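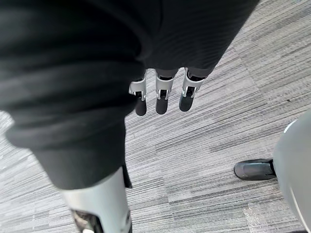 From: Tumaini Bakilana
To: Itley members list
Date: Oct 12, 2026
Subject: Re: Open day at Padance, who went and what did you think?

Dear Pushpa, dear all,

Thank you for asking. I went to the open day and I promised two people from the list that I would write something, so I answer to everybody at once. I am sorry that it is long.

Pushpa Kandpal wrote:

> Hello everyone,
> I could not go to the Padance open day because of my shift. Did anybody
> from the list attend? I would like to know three things. First, do the
> humanoids do real work with cloth or is it only a show? Second, could
> one come close and ask questions to the engineers? Third, is it worth
> it to go in March, when they do the next one? We have the small Shemweta
> arm at our workshop and we fight with folding every week, so any detail
> about the hands is welcome.
> Regards,
> Pushpa

I take your questions in order.

> do the humanoids do real work with cloth or is it only a show?

In my opinion it was real work, but slow. The demonstration I watched was called "Handling garments" in the program. The engineer began with towels, then shirts, and at the end knitted things. For each item the robot had to take it from a low table, lift it, find a second point to hold and lay it down again on the other side. With towels I saw 8 tries and it failed only one time. With knitted clothes it was a different story. The cloth stretches when it is lifted, so the second point is not where the robot expects it. I saw 6 tries with a black sweater and two of them were good. The other times it let go too early, or it held two layers and did not notice.

What I appreciated is that they did not hide the failures. When the sweater fell, the engineer left it there for a moment and explained what the force readings had shown, and only then she picked it up and started again. A man near me asked if they choose easy clothes for visitors. She answered that he could give his own scarf, and he did. The robot took it at the third try.

> could one come close and ask questions to the engineers?

Yes, much closer than I expected. They let us in by groups of 13, and each group had its own time for questions. You must register at the door and leave your bag, and there is a line of tape which you do not cross while the motors are on. In the breaks they switched them off and we could look at the fingers from a short distance.

About the hands, because you asked. The fingers are made in segments, with a light bracket at the joint and a dark rounded tip. I asked why the tip is round, because on our gripper we have flat pads. The engineer said that they tried flat pads first and they were better for towels, but with knitwear the edge caught in the loops. They lost some holding force with the round shape and accepted it. I think this is worth trying on your Shemweta arm, it costs almost nothing if you can print the tips.

I also asked how they decide that the cloth is really in the hand. They compare the motor current before and after a very small pull. If the difference is too small, the hand opens and tries again. She could not tell me the value, and I did not insist. I noted that the pull is done slowly, slower than I do it in my own tests, and maybe this is my mistake.

> is it worth it to go in March

For you, yes. For people who want to see robots run and jump, I would say no. There was one walking demonstration in the Ranerau hall, it was short and I stood behind tall people, so I cannot report on it. Please take in account that the registration had only 100 places and I was told that it filled on the second day. If you want to go, write to them early and tell them that you work with textiles, because the garment groups were formed first.

Two practical things. The entrance is at the back of the building, behind the parking, and the sign for it is small. There is coffee but no food, and the garment part is done standing.

I have four pages of notes by hand. If somebody wants them I can type the part about grasping, but not before the end of the month. And Pushpa, if you make the round tips, please write to the list how it goes with wool. I have here only cotton to test.

With kind regards,
Tumaini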